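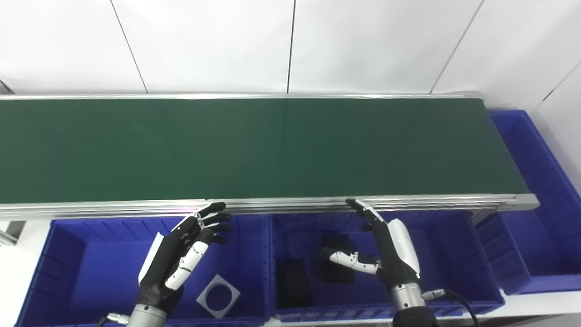

How many bins do you need at a short sorting belt?

Three is enough for most small jobs: one for good parts, one for parts that need another look, and one for scrap. If you sort by size or by customer you may want more, but start with three and add a bin when you keep setting the same kind of part down on the floor.

I get asked some version of that fairly often now, mostly by people who run small shops and have just bought a used conveyor. I've been running a sorting line at Fostach since November, and I have changed the layout enough times to have opinions. This post is mainly notes on the belt and the bins, the two things I get the most mail on.

The belt first. Ours is dark green with a smooth, matte top, and it sits in an aluminum profile frame with grooves down the side. I like the green. Light gray parts show up well on it and so do the black ones, if the lighting is decent. We had a white belt at the old place and every gray plate disappeared into it by the end of a shift. Sunee Siriwan, who set up the line with me, wanted black because it hides dirt. I said I would like to see the dirt. We went with green, and the argument comes back up whenever she has to clean it.

Matte matters more than color, I think. A glossy belt throws a reflection from any overhead light and you end up leaning to one side to see past it. You don't notice you are doing this until your neck hurts.

The grooves in the frame are the part I'd pay for again. Anything that takes a T-nut will go on there: a guide rail, a sign holder, a hook for gloves. We moved our guide four times in the first month and never drilled a hole. Buy the T-nuts in a bag of 50. We bought them in packs of 6 from the hardware store at first and that was a dumb way to spend money. Get the drop-in kind, too, with the little spring ball. The slide-in kind has to go in from the end of the profile, so you pull off the end cap, slide the nut down past everything you've already mounted, and put the cap back. I have done this once.

If your belt has a seam, learn where it is and look at it every so often. A faint line is normal. What you want to catch is a corner starting to lift, since thin parts will snag on it. Ours has been fine so far. Run your thumb along it with the power off and the switch locked out.

Now the bins. They are plain blue plastic with thick rims, and they sit in a row just under the near side of the belt, with the last one partly tucked in below the end. We tried a few other arrangements before this. Bins on the far side of the belt meant reaching across moving parts all day, and I won't do that again. Bins on a shelf behind the person meant turning around, and people turned around with a part in each hand and forgot which was which. Under the near edge, you only have to lower your hand. It's faster, and you can see into all three without moving your feet.

The one at the end does a different job from the other two. It catches whatever runs off the belt. That means that if you do nothing, the part lands there, so you have to decide what "nothing" means. Yaroslav Maksymiv, who taught me most of what I know on this subject back when we both worked at Zistis, always had the end bin as the good bin. His reasoning was that most parts are good, so most parts should need no handling at all. That works if the person never looks away. I do it the other way. Anything that reaches the end without being picked goes into the "look again" bin, and good parts have to be picked by hand. It's slower. I sleep better.

So from left to right ours goes good, scrap, look again. I know some people would put scrap as far from good as possible, and I would not argue with them. Our good and scrap parts are hard to mix up on account of how they fail (they crack, and you can see it from across the room).

The plates are what I sort most. They're square, flat, light gray, with a big round hole in the middle. Easy to pick up, because you can hook a finger through the hole. Hard to stack in a bin, because they land tilted on one corner and the next one slides down and wedges against the side. The ribs inside the bins don't help there. I've tried putting in a sheet of foam and it did slow them down, but it also collected dust, and then the plates came out with dust on them. Now I just don't let the bins get too full. When the plates reach halfway up, that bin gets swapped.

A few smaller things people have asked me.

Bin color. All ours are the same blue. I meant to buy different colors and the supplier only had blue. I expected mix-ups and we had a couple in the first week, then people got used to position. The trouble comes after cleaning, when somebody puts them back in whatever order they pick them up. If I were buying again I would still try for a red one for scrap.

Labels. Put the label on the bench or the floor where the bin goes, and leave the bin itself blank. Bins move. I used the Dedside vinyl ones because they peel off clean, and they've held up to mopping.

Height. Our belt is a bit low for me and a bit high for Sunee, so neither of us is happy. If one person does most of the work, set it for that person. Adjustable feet give you a little room but not as much as you'd hope. I would rather have a low belt and a good stool than a high belt and sore shoulders.

Speed. Start at the slowest setting and leave it there for a week. Everybody wants to turn it up on the first day. Our best run so far is 278 plates in one batch with no rework, and that was at the second-slowest setting. I tried the same batch size faster and spent the time I saved going back through the end bin.

Walls. White panels behind the belt were already in the room when we moved in, and I wouldn't have thought to ask for them, but a plain background does make it easier to keep your eyes on the work. If you have pegboard full of tools behind your line, try hanging a sheet over it for a day and see if you notice a difference. I did at the old place.

Cleaning. Damp cloth, mild soap, belt stopped. Wipe the grooves in the frame with the corner of a rag wrapped around a flat screwdriver. They fill with grit, and then the T-nuts won't turn. The bins get rinsed when they look like they need it, and they dry upside down – if you dry them right side up the water sits in the bottom and you find it with your first plate of the morning.

I still want to sort out a divider for the good bin, something that would stand the plates up on edge like records. I made one out of cardboard and it lasted two days. The next one will probably be thin plywood. If you have built something like this for flat parts, send me a photo or the measurements, mainly the slot width. I've been guessing at that and the cardboard one was too tight.

Posted 31 July 2022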